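Lilska craft corner gets its letters up

The craft corner at Lilska reopened on 3rd October with a brand new display wall, and what a cheerful thing it is! Dark cloth now hangs across the back and both sides of the space, and the lettering on it comes in the sort of colours you'd find in a sweet shop.

Babar Rizvi and Khoa Đinh chose the words, "Fast" over "UMI", and went through a good many shades before settling on pinks, peach, yellow and light blue. Sajib Biswas put the cloth up the evening before and was still at it when the building closed.

"I wanted people to grin when they came round the corner," said Babar. "Khoa wanted it straight. We got both - more or less."

The little table in front has a toaster and a microwave on it, with orange fabric laid out on the wood. The whole corner cost 220 pounds to do up, with 80 of that going on cloth.
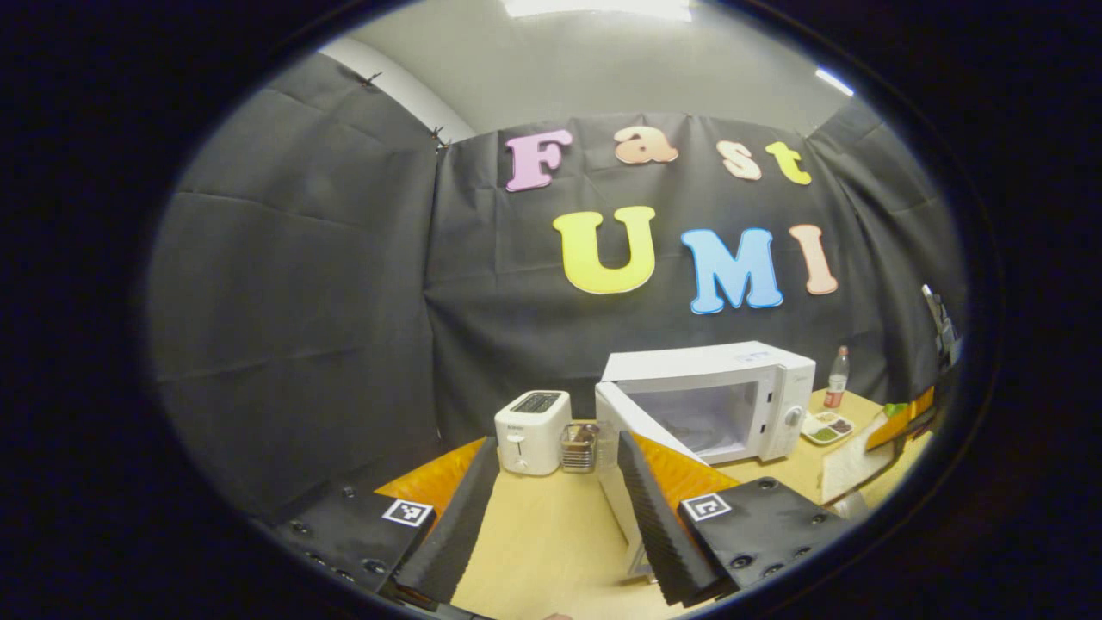 Coming up in December

Dionysis Chatzigeorgiou will run a letter-cutting afternoon for all ages. Bring scissors if you have them - foam sheets are provided, 200 of them, in every colour we could get!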